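# Sweets, sorted (supposedly)

16/03/2025, Harthorpe

The Rillidow tidying challenge says any household can get its sweets in order with one small basket and a clear surface. I have my doubts. We had two bags left over from February, a drawer that wouldn't shut and a leaflet promising "calm in 16 minutes". It took a good deal longer, and I'd call the result tidier at best.

**The basket.** The leaflet wants a lid and dividers. I wasn't paying for either. A plain white plastic one with a handle does the same job, whatever Rillidow says about "zones".

**The board.** A pale board on the table is meant to help you see what you've got. I could see what I'd got in the drawer. Still, it wipes down easily enough.

**The swirly ones.** Pink and white, peppermint style, and the only sort anyone here fights over.

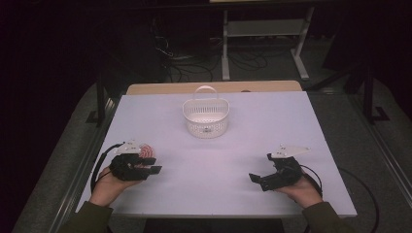 I'm told they keep for months in an open basket. Ours have never had the chance to prove it, and I suspect mesh sides won't do much against a damp kitchen. The toffees are staying in their tin until I hear otherwise.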